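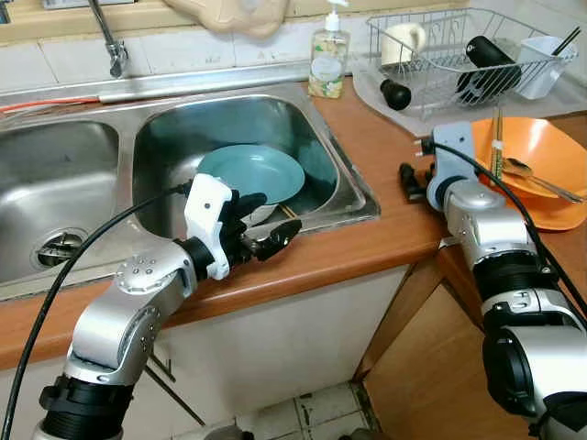 Photo: Stüber / Clernanent Water District

Clernanent water district to raise summer rates for heaviest household users

Residential customers in the Clernanent Water District will pay a higher rate for heavy summer use under a tariff schedule released August 12, 2026.

The schedule adds a second price tier for single-family accounts. Monthly use up to 400 gallons per occupant stays at the current rate. Use above that threshold will be billed at a rate 8 percent higher from June through the end of the irrigation season. Fixed service charges do not change.

The district said demand in June exceeded the rated output of the Plunmont treatment plant on 2 days, and the shortfall was drawn from storage. A planned filter replacement at Plunmont will take one of the plant's treatment trains out of service next year.

Occupancy will be taken from existing account records. Customers whose household size has changed have 60 days to file a correction, online or at the Salari Street office. Accounts with no occupancy on record will be billed as two-person households.

Apartment buildings with a single shared meter are exempt. Commercial accounts are covered by a separate schedule, which remains under review.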